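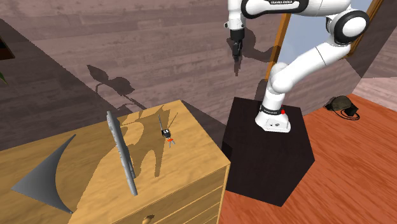 Arm parked over the gap between cabinet and pedestal, gripper empty. Start pose for all the planner runs.

Fludcombe sim gallery – planning and control
Posted 06/01/2026 by Sioned Pumphrey

Quick page so people stop asking me on chat what the new scene looks like. Only one render up for now, more when the Clarham branch is merged.

Scene is the wood-plank room, Franka arm, clutter on the cabinet top. Shadows are on. They matter to us: the old segmenter kept taking dark patches on the wood for objects and the planner then steered around nothing. The plant shadow on the wall is a good test for that, so is the big one across the left of the tabletop.

What's running:
Planner – Skosberg, sampling based, 300 ms budget per query. 58 queries in the nightly set, 56 solved. The two misses are both reaches low behind the keyboard-like thing standing on its edge. Collision margin probaly too fat there.
Control – joint impedance, same gains as October. Havent touched them.
Perception – Hughes, depth plus color. Thin parts are still bad. The little gadget with the orange-red bit comes out as two blobs in most runs.

To do: randomize light direction, 18 seeds to start. Fix the viewer so it stops resetting the camera on reload – annoying. Scene file is in the shared folder, pull before you edit it.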